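**Section 4: Setting up the hand-held gripper for soft goods**
Kesstead Field Guide, July revision

You've made it through the box checks and the charging section, so now comes the fun part! Soft goods are where a hand-held gripper really earns its place, and a few careful minutes of setup will pay you back all afternoon. Read the whole section once before you start, then keep it beside you while you work.

**4.1 Lay out the work**

1. Pick a flat, padded surface. A made bed is ideal, and so is a folded quilt on a table.
2. Spread the garment face up, with the neckline toward the pillows or the far edge.
3. Smooth it from the middle outward with your palm. Small ripples are fine.
4. Bring both sleeves away from the body so the underarms are open.
5. Take off pins, brooches and loose tags.

> **Note:** Chunky knits are a great first garment. The raised cables give the pads something to hold, and you can see right away if a stitch is being dragged.

**4.2 Check the fingers and pads**

Do this check at the start of every session, and again after any bump or drop.

1. Hold the gripper over the garment with the fingers open and pointing away from you.
2. Look at both pads. They should face each other across the gap, with no corner lifting from the finger.
3. Look at the round pins at the linkage joints. Each one should sit level with its neighbors.
4. Close the fingers slowly on nothing at all. Both sides should travel together and meet in the middle.
5. Open them fully and listen. A dry click means the joint needs the treatment in 4.5. 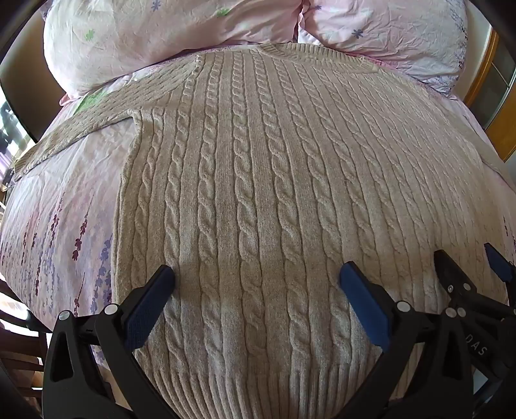 *Fig. 4-1. Open fingers over a cable-knit sweater. Compare the two blue pads before closing.*

If you are running a pair of grippers, check each one by itself first. Then bring them together over the garment and practice crossing from left to right without letting the linkages touch. It feels clumsy for the first few tries and then it clicks, and it's a lovely thing when it does.

> **Caution:** Keep fingertips, hair and sleeve cuffs away from the linkage bars while the fingers move. The pinch point is at the joint, well behind the pads.

**4.3 Set the grip**

The grip setting runs from 0 to 100. The Skistwood profile loads at 35, a gentle starting point for sweaters, scarves and fleece.

1. Open the Dekimine app and choose **Profiles**, then **Skistwood**.
2. Enter the pairing code 3573 when the app asks for it.
3. Leave the grip at 35 for the first pinch.
4. Lower the open fingers until the pads just brush the knit, then close.
5. Lift a hand's width and hold while you breathe in and out once.
6. If the fabric slides, raise the setting by one step and try again.
7. Save the profile under the garment's name.

> **Caution:** Don't chase a slipping pinch by jumping straight to a high setting. Hard grip flattens yarn and wears the pads early. Take a deeper bite of fabric first.

**4.4 Find your working pose**
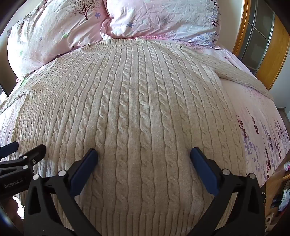 Wrist position matters more than grip strength, and good posture is the best upgrade you can give this tool. Stand close enough that your elbow stays near your ribs, and let the gripper hang forward from your hand. Curl your fingers around the handle without squeezing. Before you commit to a pinch, bring the open pads in over the body of the garment, with cable columns showing in the gap between them, and line up the fingers so the columns run away from you. From there you can choose to gather across the columns or turn your wrist and follow one. Try both! Gathering across usually gives a fuller hold, and following one is better for tidying a hem.

Rest your arm between runs. If your hand starts to ache, you are holding too tight — loosen up and let the linkage do the closing.

**4.5 After the session**

1. Switch off and let the fingers rest open.
2. Roll a strip of lint tape over each pad, then wipe with a damp cloth.
3. Pick fuzz out of the joints with the soft brush. Knits shed a lot, and it all ends up there.
4. If a joint clicked in 4.2, put one drop of El Khatib joint oil on the pin and work the fingers open and closed. Wipe away the extra before it reaches a pad.
5. Check the cycle counter in the app. Swap both pads after 145 sessions, or earlier if the texture looks shiny.

> **Note:** Always change pads as a pair. A fresh pad against a worn one pulls the fabric to one side, and you'll be hunting for an alignment fault that isn't there.

Store the gripper in its sleeve with the fingers open. Pad fitting is covered in Section 5.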